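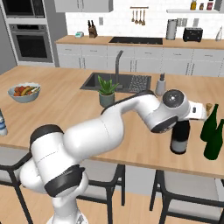

Simulated kitchen island, gripper heading for the corked green bottle.

Revholm Bench Arm Planning Pack

Right, so you want an arm for kitchen-type jobs and somebody upstairs wants a figure by the end of April. I put this pack together after doing that dance a few times myself, and I'd much rather you spent a bit on planning before you spent a lot on metal!

You get the island scene ready to load, with the sink, the stools and the bottles all in place, plus a costing sheet and 60 days of email help from me. Swap in your own arm model, drag the base about and see what it can get to. Bottles are a good first test (tall, close together, easy to knock), and I'd try yours with the fruit bowl and the plant left exactly where they are. Clearing the worktop first is cheating, and you'll pay for it later.

What's in the pack
Island scene, one kitchen
Costing sheet, covers purchase, mounting, spares and training
Reach checker (the Skomon plug-in, licence for 2 seats)
Email help, 60 days

Things I'd put in the budget that people leave out: a second set of fingers, a proper mount, and your own time. I allow about 10 days for setting up and I've never yet handed any back. Put a bit by for broken glass as well, if you're going to move on to real bottles.

Will it tell you which arm to buy? No, sorry. It'll tell you which ones can't reach over your sink, and that usually shortens the list nicely. Grip strength and slipping you still need to try on a real bench, so ask your supplier for a loan unit before signing anything.

Works with Flolalel and Nambiar arm files. Other makes, drop me a line first and I'll have a look. Licence runs for 12 months and you can keep the costing sheet after that.

Prices checked 4/1/25. Delivery is by download, and the invoice comes in the same email.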